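3.2 Recogida de demostraciones

Todo en simulación, por control remoto. Dos operadores, mando en cada mano, vista desde la muñeca del brazo. Antes probamos a guiar el brazo a mano en el laboratorio de Billthorpe; lento, y el operador tapaba la cámara. Descartado.

Tarea principal: agarrar el tirador de anilla roja montado en el panel de madera. Los dedos deben quedar a ambos lados de la parte baja de la anilla antes de cerrar (Fig. 1).

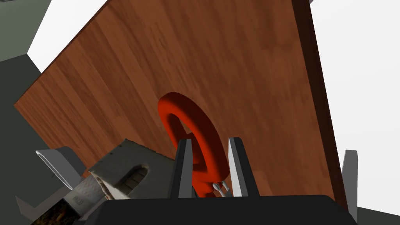
El cierre lo decide el operador, sin ayuda automatica. Grabamos 438 demostraciones y nos quedamos con 400; las otras, fuera por cortes de red o por reinicios a medias. El software de registro es Draltance, sin modificar salvo el reloj. Cada episodio se remuestrea después a paso fijo, ver apéndice.

También guardamos los tramos de aproximación con la pinza abierta y vacía, sobre la superficie clara. Sin contacto, pero utiles: sin ellos la política entrenada con Arkov arrancaba a tirones.
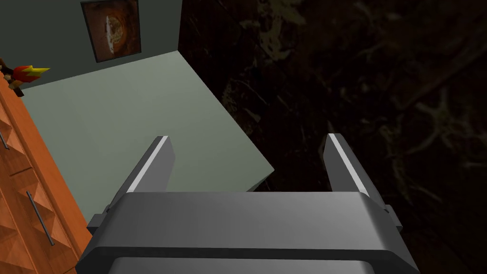

Loan Cao objetó, al revisar el borrador, que esos tramos enseñan sobre todo las dudas del operador, y que habría que recortar las pausas antes de entrenar. Lo hicimos con la mitad del conjunto. Resultados de ambas variantes en la sección 4, tras 3.000 pasos de entrenamineto cada una.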